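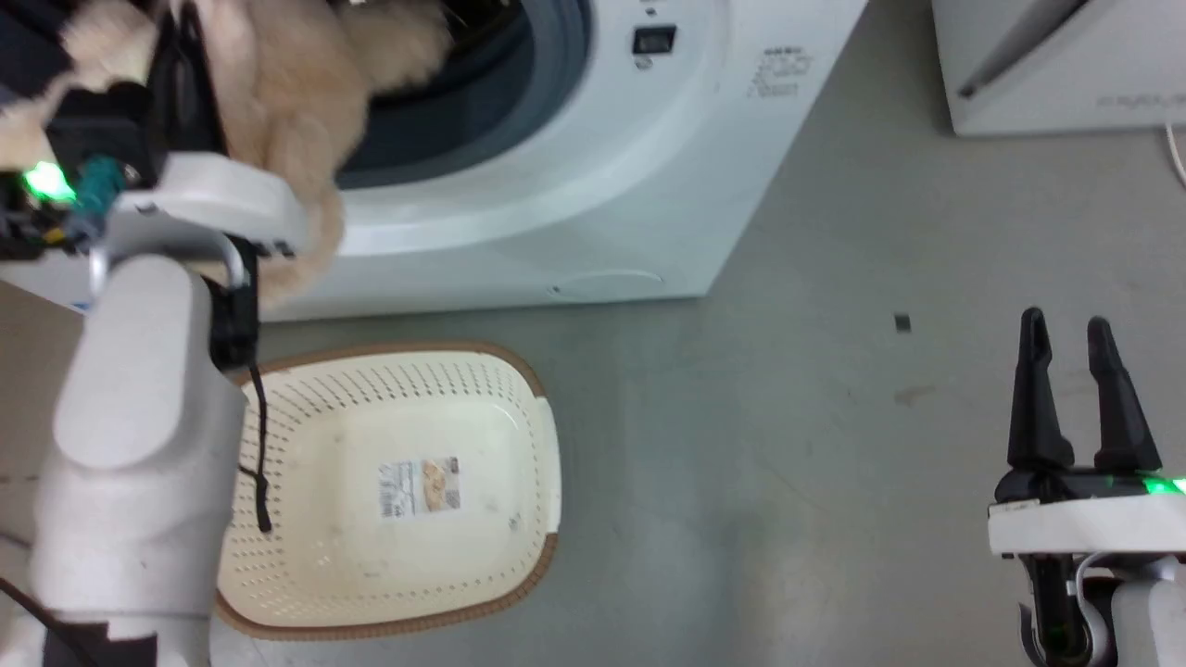

22 Feb 2022. Plush wash, first load

Item: beige plush toy, soft fluffy pile, weighed dry before loading. Kitchen scale, two readings, both 1000 g. Wanted a third but the scale went back to Emília Mikuš.

Machine: the white front loader on the concrete floor. Wiped the gray door gasket before the load and picked old lint out of the lower fold. Filter cover at the bottom front not opened today. Ánh Triệu last cleaned it in September, so it is due.

Basket: cream plastic with the brown rim, slotted walls. The product label is still on the inside bottom. Peel it before anything damp sits on it, the ink may transfer to light fur.

Settings: gentle cycle, cold, lowest spin. Detergent 20 ml, no softener. Program length 35 min by the manual, to be checked against a timer. No mesh bag for this one. Quang Kiều wants a bagged load next for comparison, same detergent dose.

To record after the cycle: weight on removal, lint in gasket fold, any clumping of the filling, seam condition. Then air dry on the rack, reweigh every 115 min until two readings match. Brush pile only when fully dry.

Open: Nhung Mạc asked if the basket slots leave marks in wet pile. Leave the toy in it for one interval and check.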